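4.2 From lifting to looking: the packing bench at Hafstein

Hafstein packs gift baskets and play sets for small shops, and until February all the filling was done by hand at one long bench. The Podico cell was placed at the end of that bench, within talking distance of the people who had done the job for years. We were delighted by how quickly they made it their own. By the time of our second visit, in April 2019, the packers were choosing which items went to the cell and which stayed with them, and they argued their choices very well.

Their rule of thumb was simple. Single, firm items with a clear shape went to the grippers – fruit, vegetables, blocks. Anything that needed folding, tying or a judgement of taste stayed in human hands, and so did the lining of each basket. Several packers told us they enjoyed the lining most, and were pleased to have more time for it.

Training took place on a practice table with a mixed set of objects. Packers suggested layouts themselves, often harder ones than we would have dared to try, and followed each attempt on a screen showing the view from the gripper (Figure 3).

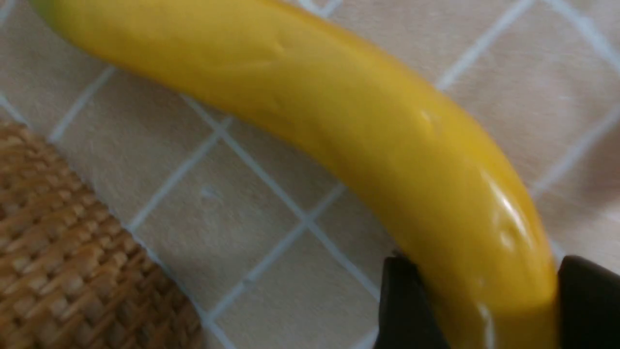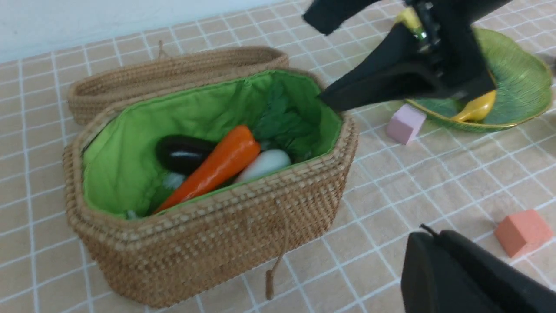

Figure 3. Gripper views from the practice table. First picture: the fingers at the lower end of a banana. Second picture: a lined basket holding a carrot and other vegetables, with a spoon and a green dish beside it.

4.3 What changed for the packers

Over the study period the team logged 415 practice attempts and wrote a comment on 136 of them. We had expected a few words here and there. What we got was a wonderfully detailed record of how things are picked up: where a carrot wants to be held, how close to the rim a hand can pass before it drags the lining, when to let go. Much of this had never been written down at Hafstein, and new starters had learned it by standing next to someone.

The comments also changed how the packers spoke about their own work. In the first interviews most called it 'just filling'. Later on they talked about grip, order and balance, and two of them asked to run the training for the Dolta line. Both now do so for part of the week, at a higher grade.

There were worries too, mainly over pace. The cell works steadily and does not chat, and some packers felt pushed to keep up with it. Moving the hand-over tray to the far side of the bench helped a good deal, as did letting the packers pause the cell themselves. We come back to pay and staffing in Section 5.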